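Fiction Workshop — session 13 notes
Instructor: Halima Jibrin
2024-05-21

Reunion scenes, cont'd. Bring your Flarnar draft next time, printed, double spaced. 900 words max, I stop reading there.

Recap from last session: two characters meet after a gap. Reader wasn't there for the past. So how much past do you hand over, and when?

Weak version — they stand in a doorway and tell each other things they both know. "Remember when your brother sold the boat?" Of course she remembers. Cut it.

Better: let one of them be wrong about something small. Wrong name for the dog. Wrong year. The other one lets it go, or doesnt. Either choice tells us plenty.

Noemi Rizzi's draft (thanks Noemi for letting us use it) has Lawal come home to Grivby in December after his mother's funeral, which he missed. First page is all weather. Class agreed the story starts on page 2, when Ollia won't take his coat. Try reading it with page 1 gone. What do you lose? The bus ride, mostly.

Setting. Pick one or two surfaces and stay with them. A wallpaper, a floor. Don't furnish the whole room before anybody speaks.
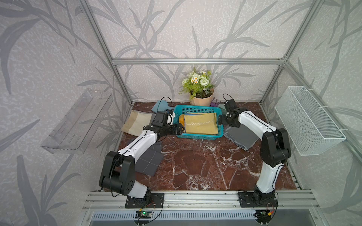 Fig. 1. Leaf-print wallpaper, red-brown marble floor, teal basket.

Point of view — whoever has more to hide usually makes the better narrator, but then you have to play fair. If Lawal knows about the letter in scene one he can't be surprised by it in scene four. He can avoid thinking about it. Show the avoiding. He changes the subject, washes a cup twice.

Dialogue tags: said, asked. Thats nearly the whole list. "He smirked" is not a way of talking.

In-class exercise (leftover time, finish at home)
Write the meeting in 100 words, no backstory at all. Then add one sentence of past, anywhere. Move it to 2 other spots and read each version out loud. Mark the one you'd keep.

Endings we'll do next time. Read ahead in the packet, the Ollia monologue, and underline every place she answers a question she wasn't asked.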